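From: Tamsin Whitcombe
To: Judholm toy library list
Date: 7 Sep 2026
Subject: Re: [toys] Replacing the block sets

Clem Bolger wrote:
> Gukine will do us the 100-piece painted set at a discount if we
> order before November. I say we take two and retire the old
> mixed box. Kids want proper castles.

I'm not convinced, Clem. The old box is scruffy, I grant you, but scruffy is a paint problem. Has anyone looked at what gets built with it? Mostly long plain bricks laid flat, end to side, in a kind of crooked path. I don't see what arches and turrets would add to that.
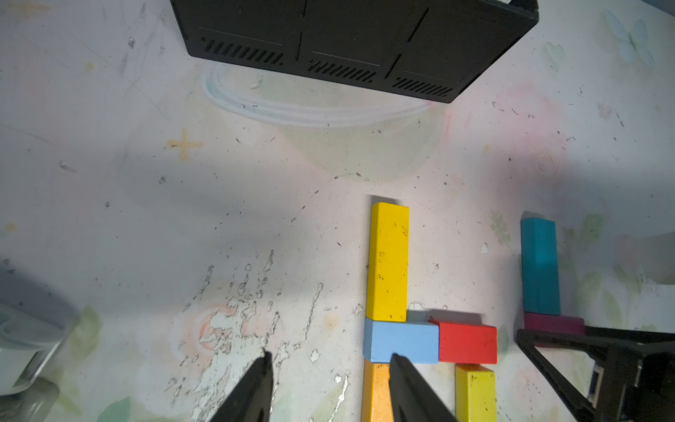
Clem's answer, when I tried this on the phone, was that children build flat because flat is all the old blocks are good for, and that the Purkmont branch saw towers within a week of switching. Maybe. Purkmont also bought a rug and moved the shelf that week, so I'd like to know which of the three did it.

My other doubt is color. The Gukine leaflet makes a great deal of "calming natural tones", meaning beige. Our yellow ones are speckled here and there and they still get picked first. The Gál set was beige too, and it has sat in the cupboard for 7 years with the lid taped down.
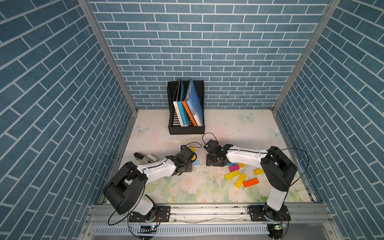 Storage is where I'd sooner spend the money. Two more sets means two more boxes, and we already put things wherever they'll stand up. The blue brick paper and the pink roses make a cheerful enough corner, but the black mesh file holder against the back wall is full of books and folders leaning on each other, and a few stacking trays would do more for us than any castle. I priced trays at Gukine as well — the delivery charge is silly, so not from them.

Could somebody sand and repaint the worst of the old ones before we vote? I'll pay for the paint. And Clem, please send round the real price with tax, as the leaflet only gives "from".

Tamsin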